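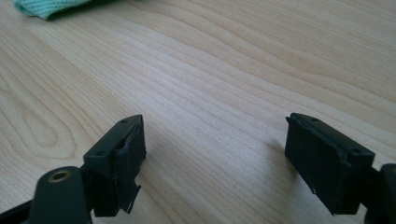 Finger pads, left one fraying along the vertical edge and peeling at the bottom.

Search notebook Go

November, equipment planning, morning

Started on the money for next year. I've been asked for a page on whether we buy more hand-held grippers or put the lot towards an arm. My first reaction to both is no, but I said I'd work it through.

What the pads tell me: the consumables line in last year's sheet is zero. Somebody assumed a gripper is a thing you buy once. Left pad has a torn scuff and a strip curling away from it, right pad is in better nick but the seam is lifting at the top. I don't have a log of when any of it was last re-covered, so I can't say what the wear rate is and I'm not going to make one up for a spreadsheet. Action for me: write the date on masking tape and stick it in this book every time a pad gets redone.

The Dodov quote came in. They want us to take 18 pad sets with the new pair, as a bundle. Asked what the shelf life of the adhesive is and got a brochure. Asked again. Until there's a number in writing I'm budgeting for 9 sets and buying the covering material by the roll if it comes to that.

Ollimport are cheaper on the grippers and say the fingers will fit our existing mounts. "Will fit" from a reseller who hasn't seen our mounts. I've asked for a drawing with hole spacing. If it doesn't match we're paying for adaptor plates and the saving is gone.

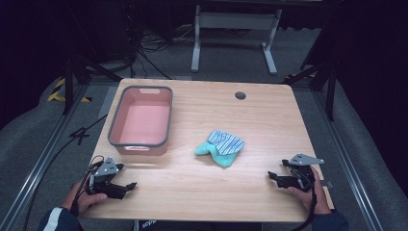

The proposal for the arm says it would take over the cloth sorting work "with minimal changes to the existing station". I'd like whoever wrote that to come and stand at the station. One operator, a gripper in each hand, each with its metal plate on top and a cable off it, and a table not a lot bigger than the job. Striped cloth and the mint-green one in a heap, tub beside them, rails down both sides, tripods at the back. Where does an arm base bolt on? The tabletop is wood with rounded corners and I wouldn't hang anything heavy off it. So there's a new table or a floor pedestal to be costed, and neither is in the proposal.

Other things missing from it:

- guarding, or whatever safety wants in place of guarding
- freight. Drestimstead is a long way from anybody's warehouse and the last crate cost more to move than I'd have guessed
- training time, which gets written down as free because it's our own people
- anything at all about cable management. We have a good-sized tangle on the carpet behind the table with the gear we've already got

Rangi Cosgrove read my draft over lunch and thinks I'm being hard on it. Rangi's point is that the folks at Te Moana bought an arm and are happy. I rang them. They are happy, and they also have 2 people who do very little besides look after it. We'd be asking one person to do it on the side. I've put their setup in the comparison table with the staffing included and it's a different picture.

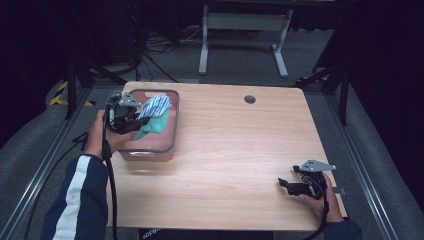
Left gripper at the striped cloth in the basket, right one open over the table.

Afternoon

Tried to work out what the second gripper is worth, as the cheapest option on the list is to buy a single spare instead of a pair. Rangi says cloth needs two hands, full stop. I'm not convinced for every job, but I can't show otherwise without running it. Plan is 100 goes one-handed and 100 two-handed, same cloths, same basket, same operator, and write down every drop. If the one-handed runs are close, we buy one spare and keep the rest. If they aren't, Rangi gets to say so in the margin here.

Baskets: have to go in the budget too. The sheet says "containers, misc." I've changed it to name the type with the grey rim so that we reorder the same one. Changing baskets halfway through a set of runs would muck up the comparison.

Flooring: someone has pencilled in new hazard tape. Fine, it's cheap, leave it in.

Lease option on the arm, pencilled by Ollimport. Monthly looks harmless. Then there's a return condition clause that has us paying for "cosmetic wear", which they don't define. I've sent it back with that line circled. I would sooner own something scuffed.

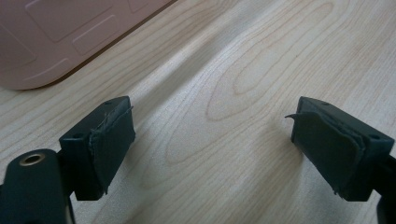 Where the numbers sit tonight

Spare gripper, single: keep, high on the list. Price from Ollimport only if the drawing matches, otherwise Dodov at the unbundled rate, which I have had to ask for twice.

Pads: new line, 9 sets. Both fingers have frayed coverings now and the right one has a corner flap sticking out into the gap, so I don't see how anyone argues for zero again. Re-cover before the comparison runs, both sides together, and log it.

Arm: not this round. I've left a line open with no figure against it, and a note that it comes back when the table, freight and staffing have been priced by someone other than the seller.

Cable trays: small money, do it regardless.

Still waiting on: hole spacing drawing, adhesive shelf life, reworded lease clause. Rangi to check my freight figure against the last invoice.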